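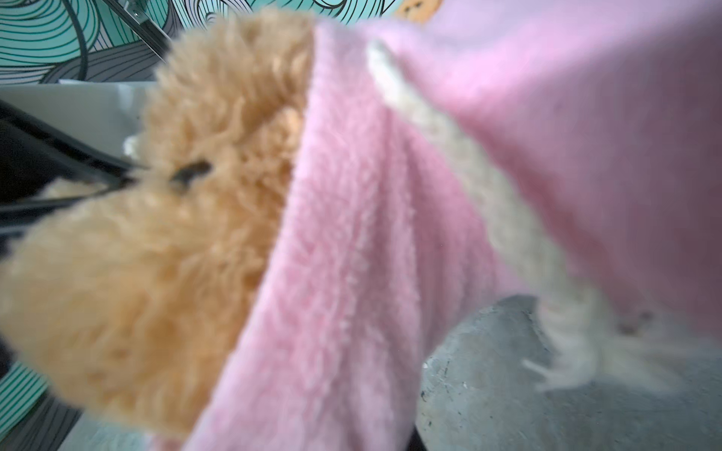 3.2 Budget and purchasing

I'll admit we planned our spending backwards. We bought the arm first, a Stiltmont, and then looked at what was left for everything else: $521. Out of that came two spare sets of fingers from Dollunell and a wrist camera mount. Soft items like plush and fleece were the cheapest line on the sheet, and I'd happily have bought more of them (Figure 1).

Figure 1. Plush toy and pink fleece at close range, seen from the wrist camera.

If I were doing it over, I'd hold back 20 percent for parts until August. Fastgate quoted us a lower price on fingers, but only after our order was in, so we paid full price. Section 3.3 covers the Siriwan service plan.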